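### 4.2 The basket problem

Of the 129 lunches logged in June, the wrapped sandwich gave our coders the most grief. Van Beek's scheme asks whether a food is "served" or "stored", and plastic film says stored. A wicker basket, however, says somebody is expecting company.

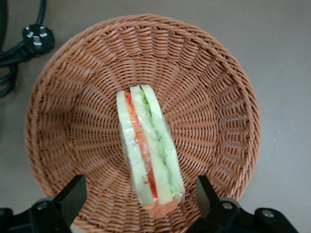

**Figure 4.** Sandwich on three slices of white bread, in clear film, in a round woven basket.

Coders split on cases like this one, and the two sides stopped sharing a kettle. We settled on a rule that the outermost container decides, so a basket counts as serving ware whatever the film has to say. The rule favours hosts who own baskets. It also promoted 4 lunches that their makers, when asked, described as "just put down there".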